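Month two of the robotics club

I said I would write something up each month this year, and I missed February, so this covers both.

The club has moved. We lost the classroom we used last fall and are now on the upper floor at Skundetholm, by the stairs. It is bigger than what we had. The downside is outlets. We bring our own power strips and I have asked everybody to look where they step.

Our project is still the cup task. A person holds a gripper in their hands, picks up a cup, sets it down somewhere else on the table, and we record the whole motion. Those recordings are used to train a policy, and the policy is supposed to run on the arm downstairs. The students named the project Sosia back in the fall and the name has stuck.

At the end of January we had 1105 recordings. We now have 3782. Of the new ones, 1678 were done in one long stretch over winter break, when a few students came in at ten in the morning and stayed until dinner. I did not ask them to do that. I did buy the pizza.

Not all of the recordings are usable. The usual problem is that the marker cubes on the sides of the fingers get turned away from the camera, and then we lose track of where the gripper is. New members do this a lot. They bend their wrists the way they would if they were picking up a cup with their own hand, and the software can't follow it. Tsz-kin Chou wrote a short script that checks each recording right after it is made and prints either "keep" or "redo." Before that we were finding bad ones days later, when the person who made them had forgotten all about it.

The other problem was speed. Some people move fast and some move very slowly, and the first policy we trained came out jerky. It would hang over the cup for a long time and then jump. We set a rule that one pick and place should take between five and eight seconds. Having a rule helped more than I thought it would. We still have an argument going about whether to throw out the older, slower recordings. I would keep them for now and train once with them and once without.

We also changed cups. The clear ones are hard for the camera, and the first plan was to drop them and use only white. Two of the students wanted to keep both kinds, and after a test run I agreed with them. The arm got 26 out of 40 with white cups and far fewer with clear ones. They think more clear-cup recordings will close the gap. We'll see in the next round.

Membership is steady. A couple of seniors stopped coming when college applications got heavy and are back now. Chuang, the younger team that meets in the same space, has started using our table when we are done with it, and they have been good about putting things back.

The regional showcase in Julluria is at the end of March. We entered in the open category, where you get a ten-minute slot and a table. The plan is to let visitors hold the gripper and try a pick themselves, then watch the arm try the same one. 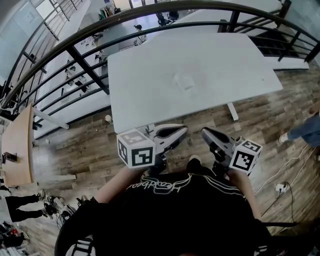 Before then we need a second set of finger tips. The ones we have are wearing at the points, and a cup slips more often than it did in the fall. I have the files and will print a set at home this week. If any parents reading this have a folding table they can lend us for the showcase, please let me know. It needs to fit in the back of a minivan.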